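Can a Robot Clean Up the Kitchen Yet?
By Rebecca Benedetti

Ages 8 to 12 - Machines and How They Work

You probably have a chore you don't like. Maybe it's setting the table, or putting away the silverware, or wiping the counter after breakfast. Many people have wished for a machine that would do these jobs while they did something else.

We already have some machines that help. A dishwasher washes dishes. A toaster toasts bread. But each of these machines does one job, and a person has to do the rest. Someone has to carry the plates to the dishwasher, load them, and put them back in the cabinet when they are clean. The dishwasher never has to find a plate. The plate is brought to it.

A robot that does chores has to go and get the plate itself. That is a much bigger job than it sounds.

Start with seeing. When you look at a kitchen counter, you know right away what is on it. You know where the plate stops and the tray under it begins. A robot gets a picture from its camera, and at first that picture is only a lot of colored dots. A computer program has to sort out which dots belong to the plate, which belong to the tray, and which belong to the counter. Shiny things make this harder. Metal reflects whatever is near it, and the program may mix up the reflection with a real object. Clear jars are hard too, because the camera sees through them to what is behind.
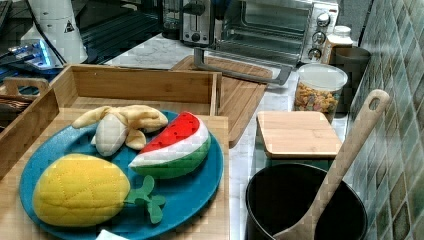
Next comes holding. Your hand has four fingers and a thumb, and skin that can feel how hard you are pressing. Many robots have a gripper with only two fingers, and some grippers can't feel anything at all. Soft objects squash and change shape when they are squeezed. Hard objects can slip. A gripper that holds a metal spoon firmly may crush a ripe peach.

Engineers often practice with toy food for this reason. A toy can be dropped many times and used again the next day. Real fruit gets bruised, and then somebody has to mop the floor.

Then there is moving. A robot arm has several joints, like your shoulder, elbow and wrist. To reach a cup at the back of a counter, all of those joints have to turn by the right amount so that the arm doesn't bump the jars in front. You do this without thinking about it. A robot's computer has to work out a path for the arm, and it has to do it again if something on the counter gets moved.

Drahomíra Vaněk is an engineer at Cloranico, a small company that teaches robot arms to do kitchen jobs. Her team keeps a notebook of every try. For one job, moving a cup from a counter to a shelf, they wrote down 534 tries before they were happy with it.

"Then we changed to a taller cup," she says, "and we had to practice some more."

That is one of the main differences between robots and people. If you learn to pick up one cup, you can pick up almost any cup. A robot may learn one cup very well and still have trouble with the next one. 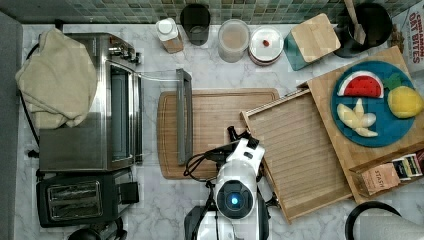 Can a robot put away the groceries by itself?

Parts of the job can be done by some robots, mostly in places where people have set things up carefully. Putting away a whole bag of groceries in a kitchen the robot has never been in is still very hard. It would have to know that the milk goes in the refrigerator and the cereal goes on a shelf, and it would have to find room for both.

Drawers are a good test. To open a drawer, a robot has to find the front of it, get hold of the edge or the handle, and pull straight back. If it pulls a little to one side, the drawer can jam. If it pulls too hard, the drawer can come all the way out. Small drawers have another problem - the whole box can slide along the counter when you tug on it. A person would hold the box still with the other hand. A robot with one arm has to be gentle.
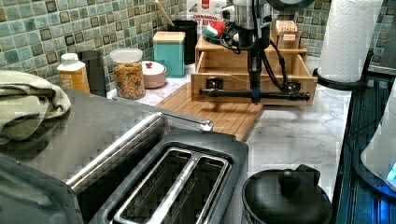

Closing a drawer is usually easier, since pushing does not need a good grip. The robot still has to notice if something is sticking up inside.

Stores and warehouses are a bit simpler for robots than homes are. The shelves are often the same height, and boxes can be stacked in a set order. At the Nalness warehouse in Granthorpe, a robot arm lifts boxes of paper onto a cart. Csenge Lengyel, who runs the morning shift, says it does well when the boxes are all one size. When a box arrives dented, a worker moves it by hand.

So the answer for now is "a few chores, slowly, and with people nearby." Your job of clearing the table is safe for a while.

Try it yourself

You will need 2 wooden spoons, a plate, a soft toy and a bowl.

Hold one spoon in each hand and pick up the toy using only the spoons. Move it from the plate to the bowl. Now close one eye and do it again. Do the same thing 13 times and write down how many times you dropped it.

Words to know

Gripper: the part of a robot that holds things.
Joint: a place where an arm bends or turns.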